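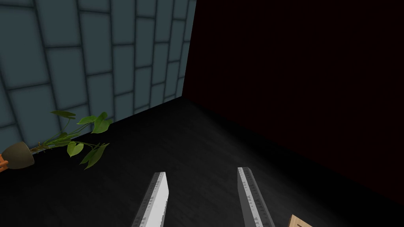
Home | Gallery | Notes | Grippers | Contact

Fingers in the Skuvley Room

Posted 2021-01-14 by Ragnvald Hellström

Welcome back to the gallery, and thank you to everyone who wrote in after the July page asking when I would get around to comparing fingers properly. It took longer than I meant it to. I wanted to try the Hunora and the Trevard side by side in the same simulated room, with the same arm and the same list of things to pick up, and every time I thought I was ready I found one more setting that didn't match between them. Anyway, the kettle is on, the runs are saved, and I am very happy to have something to show for it.

The plant on its side

Wrist view in the Skuvley room, with the gripper open and the green plant lying over against the tiled wall. The toothed strips on the inner sides of the fingers are the part I spent most of the winter fussing over, so do have a good look at them while you're here.

I love this plant as a test object, more than is probably reasonable. A block is a block, and any gripper I have tried will pick one up if you put the fingers more or less where they should be. A tipped-over pot with the leaves spread out asks a real question – do you go for the rim, do you try to span the bowl, or do you reach for the stems and hope? The controller has to choose, and the fingers have to live with what it chose.

What I ran

Each gripper got 36 tries at the plant, with the starting position of the arm shifted a little every time. The room stayed the same, and so did the controller, a Yammine with its default grasp planner and the speed turned down. I counted a try as good if the pot came off the floor and stayed up until the arm stopped moving. A pot that came up and then swung loose went down as a miss, and I was strict about that, even on the late nights when I badly wanted to be generous!

The Hunora managed 17 good ones. The Trevard managed 9, and I will say in its defense that it was gentler with the leaves all the way through. Its trouble was mostly at the rim, where it would close nicely, begin to lift, and then let the pot roll out sideways as if it had thought better of the whole thing.

A few things I'd pass along

Open wide and come in slowly. With the fingers only half open, the Yammine kept planning grasps that brushed the leaves first, and by the time it got to the pot the pot had moved.

Check your friction numbers before you blame the fingers. I lost most of a week to a value I had typed in for one gripper and forgotten for the other (yes, I reran everything, and yes, I grumbled).

Dark floors are hard on the wrist camera. Skuvley lets you raise the light on that side of the room, and I'd like to do a second set with it turned up, although I left it alone this time to keep the comparison fair.

If you have tried either of these on round pots, or bowls, or anything else that likes to roll, please do leave a note. I am especially curious whether anyone has had luck with softer pads on the Trevard – I have an idea for a rubbery strip that I haven't got around to modeling, and I'd be glad to borrow from somebody who has already made the mistakes.

Share (17) | Comments (2)

© Ragnvald Hellström | Contact | Back to top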